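From: Seidu Alhassan
To: prernmont-residents list
Subject: Re: [prernmont] Sentencing of the former deputy mayor

Sverre Fjeld wrote:
> Does anyone know what the judge decided? The Rastico site wants
> a subscription and I refuse on principle. Also, is it true he
> blamed the photocopier?
>
> Sverre

Sverre,

I went, so you can keep your principles. He got a conditional sentence: 14 months, to be served at home, plus 200 hours of community service. The charge he pleaded to was breach of trust, for steering the snow-clearing contract to Nostico while his brother-in-law held a third of the company. The fraud count was withdrawn as part of the deal.

The photocopier came up, yes. His lawyer said the conflict-of-interest form had been filled in and then lost in the machine at the town office. The judge asked whether the machine had also lost the second form, the following year. There was a pause that I enjoyed very much.

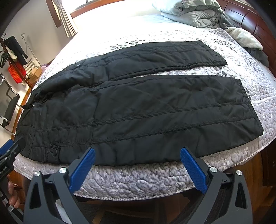 The courtroom on Tomar Street has not been heated to any standard I recognize, and this was February. The hearing was set for 9:30 and began at almost 11. I sat through it in an overcoat and a good scarf and lost contact with my feet before the Crown had finished reading the facts. If you go to the appeal, wear quilted trousers, the padded black kind with the snap on the side pocket, and never mind who sees you. The defendant had a very nice wool suit and shivered all through his apology, which may have helped him.

The bit I'd like this list to chew on is the money. The town overpaid by $1,138 a week for 2 winters, and the judge made no order to pay any of it back. She said that was a matter for a civil claim, and council has yet to say whether it will bring one. I've written to the clerk to ask. So far I have an automatic reply thanking me for my interest in skating lessons.

Will post whatever comes back.

Seidu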